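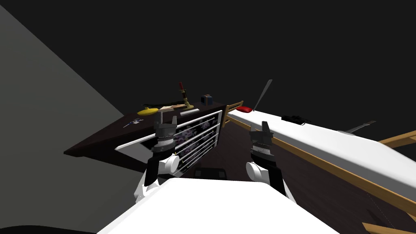
According to one reader of the group's February preprint, success in simulation says more about the physics engine than about the policy, and a result obtained in rendered bedrooms should be reported as a result about rendered bedrooms. The lead author of the study does not dispute the second half of that. "The title has the word simulation in it," she said. "We put it there on purpose."

The study, run at Skevo with scene generation supplied by Nallby, asks a narrow question. If a two-armed robot is trained to pick objects off furniture in generated rooms, how much of its performance depends on where its body is standing when the arms begin to move? Earlier work from the group had fixed the base at a set distance from the target surface. The new work lets the base pose vary and treats it as an error source.

"Everyone tunes the grasp," she said. "The grasp was already fine. What we were losing was reach. The base stopped a little short or a little rotated, and the arm planner returned something legal and useless."

The test set consists of 1,727 episodes across 40 generated rooms. Each room contains at least two support surfaces at different heights, such as a dresser and a bed, with household objects placed on both. Objects are drawn from a shared pool and dropped at random orientations, so a candle may stand next to a piece of fruit and a blade may come to rest on a mattress. She was asked whether such arrangements are realistic.

"No, and they don't need to be for this measurement. We want the object identity to carry no information about the surface. If knives only appear in kitchens, the policy learns kitchens."

The procedure is simple to state. Each episode is run once from a nominal base pose and then again from a set of perturbed poses, with everything else held constant, including the random seed. An episode counts as pose-sensitive if the nominal run succeeds and any perturbed run fails. Under the baseline policy, 35 percent of episodes met that definition. Failures were concentrated on low, wide surfaces, where the arm has to extend over an edge before it can come down on the object.

"Bed rails were bad," she said. "The gripper comes in level, the rail is in the way, and the planner goes around it the long way. By then the wrist is near a joint limit. Dressers were better, except for objects toward the back."

The proposed change is an additional scoring step, referred to in the paper as Rekadeo, which rates candidate base poses by how much room they leave in the joints of both arms. It runs before any arm motion and can request a small base correction. With it enabled, the pose-sensitive share fell to 4 percent on the same episodes. Median episode length went up, which she attributes to the corrections.

Asked which part of the result she trusts least, she named the contact model. Mattresses in the simulator are rigid. An object lying on one stays where it is when a finger touches the surface beside it, and that would not hold on a real bed. "For the reach numbers it shouldn't matter much. For grasp success on soft surfaces, I wouldn't quote ours."

She also raised lighting. The rooms are rendered dim, with no ceiling geometry and nothing outside the walls, and the policy's cameras see black wherever the room ends. An ablation with brighter rooms and filled backgrounds is in the appendix. The ordering of the two policies did not change. The absolute success rates did, and the paper reports both sets.

The reader's other complaint was that the perturbed poses were sampled uniformly, when real localization error is not uniform. She agreed. "We had no error model we believed. Uniform is at least easy to reproduce. If somebody has logs from a real base, they can reweight our episodes and get their own number. The per-episode table is there for that."

Replication has begun at Þorgeirsson, which has a physical platform with a similar arm layout but a narrower base. The narrower base should make the correction step cheaper and the reach problem slightly worse. No hardware results were available at the time of the interview, in September 2021, and she declined to predict any.

The next version of the test set will add surfaces that can move, beginning with drawers. At present every drawer front in the set is fixed geometry. "They look like drawers," she said. "To the simulator they're a wall."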